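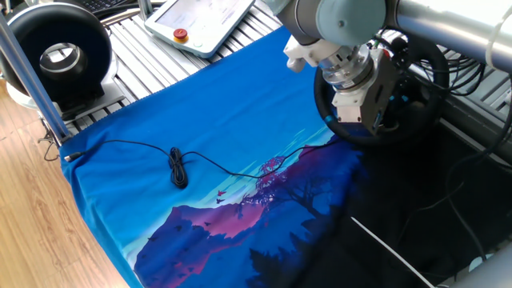 Blue mountain shirt, spread flat, with the cable on top.

Hayat: a small folder of notes and pictures about T-shirts and the odds and ends that get left on them

Hi! I'm Yannick Poulain and I look after this folder. I started it because I sort a lot of secondhand shirts and kept losing track of which print was which, and "the blue one" stops helping once you own more than one blue one. Aqeel Ansari wrote most of the garment notes, and his are better than mine (he knows what to call a color, I just say purple).

What's in it

There are 200 pictures and a notes file called shirts.txt. Each line in the notes has a shirt name, the main color, a few words about the print, and whatever small thing is lying on the fabric. The pictures are in two folders, Iko and Onow. Iko is plain shirts, Onow is anything with a print. I picked the names before I had a system, sorry, and now too many lines point at them to change.

The blue mountain shirt is in Onow and it's my favorite. It's bright cobalt at the top and goes down into navy and black at the lower right, with magenta and violet mountains, dark trees, and tiny dark red birds that I missed completely until Aqeel put them in his notes. The thing on it is a thin black cable, bundled in the middle with both ends let out. In the notes it's "cable, thin, black", and I don't try to say what it plugs into.

How I write the notes

Color first, then print, then object. If the print fades from one color to another I put both with a slash, so this one is cobalt/navy. Left and right mean left and right in the picture, NOT the wearer's left and right. We mixed those up in the first version and I'd rather not go through it again.

Sizes aren't listed. Half my shirts have no readable tag and I got tired of guessing.

Things to watch for

Dark cords on the dark part of a print are hard to pick out, so zoom in before you decide a shirt is bare. Anything marked "check" in the notes is one where Aqeel and I still disagree, mostly over pink versus red.

Changes

Version 2, 18 April 2021: left/right fixed everywhere, Driston shirts moved from Iko to Onow. More plain ones coming in June, once I've done the ironing.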